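A rubrica "diversos"

Todos os anos, por volta de dezembro, recebo o mesmo e-mail. Vem com uma folha de cálculo em anexo, tem uma coluna chamada "Equipamento" e outra chamada "Justificação", e pede-me que adivinhe, com duas casas decimais, o que um laboratório de robótica vai precisar de comprar nos doze meses seguintes. Preencho-o com a seriedade de quem preenche o totoloto.

A coluna do equipamento é fácil. Toda a gente sabe pedir um braço robótico. Um braço tem catálogo, tem comercial, tem uma brochura em papel grosso e uma demonstração em que apanha ovos sem os partir. O comercial da Erkeo esteve cá duas vezes e trouxe ovos das duas vezes. A administração assistiu, bateu palmas e aprovou a compra numa reunião que durou menos do que o café. Já o pedido seguinte, 178 euros em extensões, calhas e abraçadeiras, andou sete semanas de secretária em secretária e voltou com uma pergunta escrita à mão: "É mesmo necessário?"

É. Um braço sem tomada é uma escultura, e das caras.

Tenho para mim que o orçamento de automação padece de um defeito de nascença: foi desenhado por pessoas que compram máquinas para pessoas que passam o dia a tratar do que está à volta delas. A máquina chega numa caixa bonita e ocupa uma linha. O que está à volta chega aos bocados, em envelopes almofadados, e vai parar a "diversos", rubrica onde as boas intenções contabilísticas se deitam para morrer. No ano passado, a nossa rubrica "diversos" fechou com 61 faturas. A rubrica "robôs" fechou com uma. Adivinhe o leitor qual das duas foi objeto de auditoria interna.

O meu colega Aravind Rai, que veio da indústria e por isso ainda acredita em planeamento, propôs uma regra simples: por cada euro gasto em hardware com nome próprio, reservar setenta cêntimos para tudo o resto. Cabos, suportes, baterias, mesas, dedos de substituição, as horas de quem monta e as horas de quem desmonta o que o primeiro montou. Achei exagerado. Fiz as contas aos três anos anteriores, com a intenção pouco nobre de o desmentir, e o Aravind tinha sido otimista. Não lhe contei logo. Esperei que passasse o almoço.

O caso mais instrutivo foi o das pinças de mão. Queríamos recolher demonstrações feitas por pessoas, para depois ensinar o robô, e havia duas maneiras de o fazer. A primeira era um sistema de teleoperação da Zacharias, com consola, cadeira própria e contrato de manutenção. A segunda era comprar uns pares de pinças que a pessoa segura com as próprias mãos, e pôr gente a pegar em coisas. A diferença de preço dava para mobilar um apartamento. Escolhemos a segunda, e eu, num momento de euforia que me envergonha, escrevi na folha de cálculo: "Custos adicionais: residuais".

Residuais. Primeiro foram precisos objetos. Ora experimente o leitor explicar à contabilidade por que razão um laboratório financiado para fazer ciência quer comprar espátulas, esponjas e uma calculadora que ninguém vai usar para calcular. Depois foi preciso espaço, porque uma pessoa com uma pinça em cada mão abre os braços, e os nossos gabinetes foram pensados para pessoas que os mantêm junto ao corpo. A seguir vieram os cabos, que se reproduzem. Imprimimos marcadores, reimprimimos marcadores, descobrimos que o toner também é "diversos". 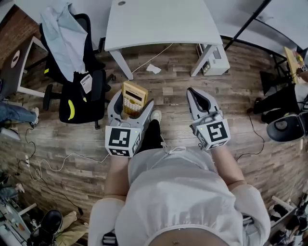 E por fim houve que pagar às pessoas, pormenor que escapa a quase todos os planos de automação que me passaram pelas mãos. O trabalho de ensinar uma máquina a pegar em objetos é feito de pé, com os braços à frente, durante horas, e é feito por alguém que tem costas. Eu tinha previsto dois bolseiros a tempo parcial. Acabei a pedir mais 1330 euros só para cobrir as sessões de novembro, num formulário cujo menu de opções me obrigou a classificar seres humanos como "consumíveis de laboratório". Está assinado e arquivado.

Não me queixo da escolha. As pinças fizeram o que lhes pedimos e o sistema da Zacharias teria trazido os seus próprios envelopes almofadados, só que com logótipo. Queixo-me do hábito de comparar preços de catálogo como se o catálogo fosse o projeto. Vi um departamento vizinho gastar o ano inteiro num equipamento da Erel que passou oito meses à espera de uma mesa que aguentasse o peso. A mesa não estava prevista. Quando chegou, não cabia na porta, e a porta pertence ao orçamento das instalações, que abre candidaturas na primavera.

A minha proposta para o próximo ciclo é modesta. Quem quiser um robô entrega, juntamente com o pedido, a lista do que estará no chão à volta dele. Se não souber fazer a lista, ainda não sabe o que vai fazer com o robô, e pode voltar quando souber. O projeto Zulus, que arranca agora, serviu de cobaia: o pedido tem meia página sobre a máquina e quatro sobre tomadas, bancadas, horas e arrumação. Foi devolvido com o comentário de que a justificação técnica era curta.

Respondi acrescentando duas fotografias do braço e um gráfico a cores. Aguardo despacho.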